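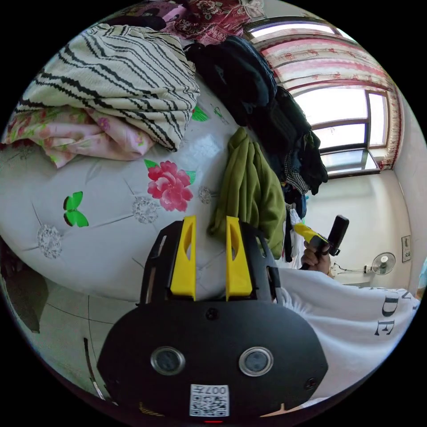
Minutes by Shu-fen Poon, foreign desk
Posted May 18, 2023

We got going late again, my fault, I was on the phone with our stringer in Praltov and the line kept dropping every time she got to the part I needed. Everyone from the desk was in the Hegarty Room except the two night editors, who dialed in. Last meeting's minutes went through with one fix: I'd written that the Pleren bridge was "destroyed" and it was closed. Sorry! Corrected in the shared copy.

1. The truce

Most of the hour went here. The ceasefire is on its sixth day and the question was whether we keep calling it a ceasefire in headlines when both sides have reported shelling since Sunday night. The morning editor wants "shaky truce." I said I'd be happy never to read "shaky truce" again as long as I live, and the copy desk backed me up, but then we couldn't come up with anything better that fits a phone screen. We settled on plain "truce" in headlines, with the reported violations in the first two paragraphs, always with who reported them.

There was some back and forth about the mortar fire east of Pleren. The army blames the militia, the militia says it wasn't there, and we have one resident who heard it and didn't see it. Agreed: we say what each of them says and we don't pick. If the monitors publish their log we revisit.

2. Numbers

We have been running two different figures for people who left Pleren and readers have noticed (a whole pile of emails, some of them pretty sharp). The district office says 600. The hospital in Praltov registered 235 arrivals. Those measure different things, and both can be right, so from now on we use both and say what each one is. Please don't average them, add them, or write "hundreds" because you're in a hurry. I did that last week and I had to fix it at midnight.

Deaths from the market strike stay at 12 until we have a second source. The night desk asked about the higher figure going around on social media. No. I know other outlets have it.

3. Skelludberg talks

The delegations are due back in Skelludberg on Monday. We can send one reporter and no photographer, which I think is a mistake and I asked for that to be written down, so I'm writing it down. Pictures will come from the wire.

The drive from the airport is about 3 hours if the pass is open. Last time in December it wasn't, and we paid for two nights in a motel and filed nothing but a weather story. Whoever goes should fly in Saturday. Hotel is the same one as before, please book through the office this time, as I still haven't gotten my own receipt back from the last trip (yes, I brought this up again, and yes, people groaned).

We also talked about what we'd want out of it. Prisoner lists, mainly. The communique will be all "constructive atmosphere" and I'd love for us to skip that language completely and lead with whether any names were exchanged.

4. Safety and the stringers

This one I feel strongly about so I went on a bit. Our stringer in Praltov has been working without a day off since before the truce. She won't ask for one. The desk agreed to bring her hours down starting this weekend and pay her the same, and the Sunday roundup will be built from the wires instead. I'm calling her back tonight to tell her.

Bylines: anyone inside the militia-held part of Pleren goes unnamed, with no village and no street. The features editor asked if "a resident near the river" is OK. We decided it isn't, there are only a few houses left occupied down there. "A resident" will do.

The spare satellite phone needs a new battery. I have the old one on my desk if someone wants to match it.

5. Anything else

The explainer map still has the front line from April. Graphics can get to it Friday if somebody sends them the crossing points, and I said I would.

Two letters about the headline on the market story. We're answering both.

Next meeting is same time, same room, unless the talks run over, in which case I'll message everybody.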